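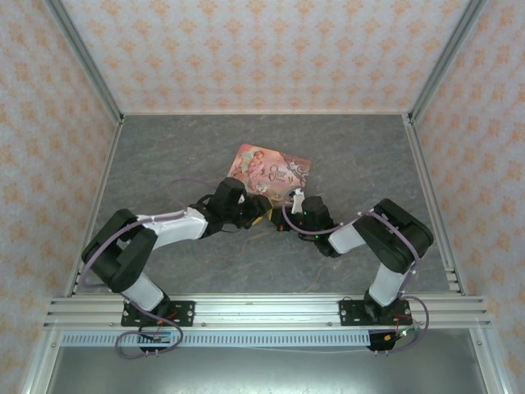
Padmavathi Acharya had the first word on our visit, before we even found our seats: the cable always fails before the motor does, so please look at the cables first. She said it to the whole group in the corridor, and some people laughed, but for the rest of the day I could not stop looking at cables.

We were 18 visitors at the Hirnov open day in November. Most came from small workshops like ours, a few were students. I went with Quyên Tô from our maintenance team. We wanted to hear the talk with the title "What stopped us this year". I have been to many open days where everything works perfectly and you go home with a bag and a pen. A company that invites guests to hear about its faults is a more rare thing, and I want to write down what I learned before I forget it.

The part of the building we visited is used for tests with two arms. Both arms are mounted on one aluminum rail at the front, and they reach to the same area of the floor. The walls in the enclosure I liked best have a patterned wallpaper, pale with small orange ornaments, like in the living room of an old aunt. On the gray floor was a card with a fairy on it. The two grippers were almost together just below the card, with a little yellow object between them. Purple cable goes along both arms, and near the base it hangs down in front of the rail on one side and makes a loop to the outside on the other.

The talk was given by Thịnh Ninh. He told us the story of a fault which they call "the sleeping wrist". It happened in the spring, on a pair of arms in a test they named Stereo. In this test the two arms must hold one object together and pass it from one side to the other. For 1,373 passes there was no problem. Then, in the next one, the right wrist stopped answering. It did not make an alarm. The arm simply stayed with the last position it had received, and the left arm continued to pull.

The object was a plastic ring, so nothing dramatic happened. The ring broke and one finger of the left gripper was bent. But the important point for him was the time between the fault and the stop. The software waited for an answer from the wrist for up to three seconds, and during this time the other arm was allowed to move. Somebody in the past had made the waiting time so long to avoid false stops, and did not write it down anywhere.

They changed the motor. The fault came back the same afternoon. They changed the small control board, and it came back after two days. Only after this, Yến Đào bent the cable slowly by hand, with a meter connected, and she found that one wire was broken inside the cover, at the place where it turns around the shoulder. From outside the cable looked like new. When the arm was stretched, the two ends of the broken wire came apart, and when the arm was folded, they touched again. All their checks were made with the arm folded, in the parking position, so all their checks were good.

Quyên wrote this in big letters in her notebook. At home we also test everything in the parking position.

After the talk there was a long discussion, longer than the coffee break should be. I note the points which I could follow:

The cable was fixed with a tie too close to the joint. All the bending was in a piece as short as my thumb. Now they leave a bigger loop and fix it farther away.

If one arm does not answer, both arms must stop. This sounds simple, but in their program each arm had its own supervision, and the two did not talk to each other.

The green light on the wrist shows only that there is power. In the old instruction it was written "green = ready", and two operators trusted it. The sentence is removed now.

Cables are replaced after 3,000 passes, even if they look good. A man from Michalski asked if this is not too expensive. Thịnh Ninh answered that the bent finger was more expensive than a full box of cables. The man did not look convinced. He said that in his factory they would wait for the first error and then replace. They did not agree, and I am also not sure who is right for a small company like ours.

I asked my own question about hands. In our workshop people sometimes reach in to put a fallen part back, when the arm is quiet. Yến Đào told me very directly that a quiet arm is the one she likes least. With the sleeping wrist, the contact could come back at any moment and the arm would then jump to the newest position. They reach in only when the motor power is off, and the person who reaches in is the one who keeps the key. I felt a little ashamed, but I was glad that I asked.

Lunch was soup and bread, very good. In the afternoon there was a presentation of Volix, a program for reading the error logs. It was too fast for me and the room was warm, so I cannot report much about it.

Before the bus we had twenty minutes free, and I went back to the two arms with Quyên. She looked for the place where the cable goes over the shoulder housing and made a drawing of the loop. We will check our own cables with the arms stretched before the end of the month, and Lợi Mạc has already agreed to give us one morning without production for it.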